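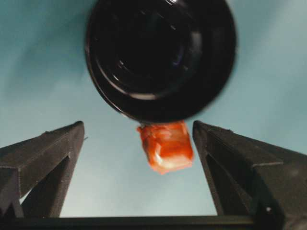
In praise of the bright handle

I have strong feelings about mugs, and the strongest is that a black mug should have an orange handle. It could be yellow at a pinch, or a good pillar-box red. What it shouldn't have is a black one, and our kitchen shelf in Triltmont is full of those.

Think about how you use a mug. You reach for it half asleep, or while reading something, or with a phone wedged under your chin. The body of the thing only has to hold tea. The handle is the part you deal with, so why do makers keep it quiet? Give it a colour and a bit of bulk and your hand goes straight there!

I love a blocky handle too. Thin, curly ones look lovely in a shop window and then pinch your knuckles every morning for years. My friend Puspita Sinaga swears by them and we have been arguing about it since October. She says a chunky handle makes a cup look like a toy. Well, yes – and toys are made to be picked up.

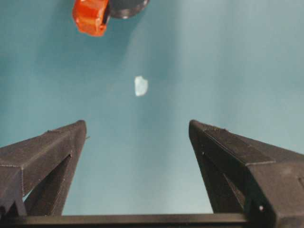
She also thinks I'm wrong about the inside. I like a dark glaze all the way down, glossy if possible, the sort that catches a spot of light when you lean over it. Puspita wants white so she can judge the strength of her tea. I go by taste, and I've had very few bad cups.

Then there's what goes underneath and beside. Plain teal is my favourite thing to put a black mug on, and I'll defend that to anyone. On dark wood the mug vanishes. On white it looks stern. On teal the orange fairly sings, and a plain white plate next to it keeps the whole lot from getting too pleased with itself.
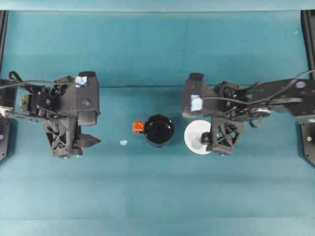
Black mug, orange handle, white plate, all on teal.

I own 12 mugs and would happily give away most of them. The plain black pair can go first, then the one from Nollen with the gold rim that can't go in the microwave. Aiman Rahman has already put his name down for that one, and he's welcome to it.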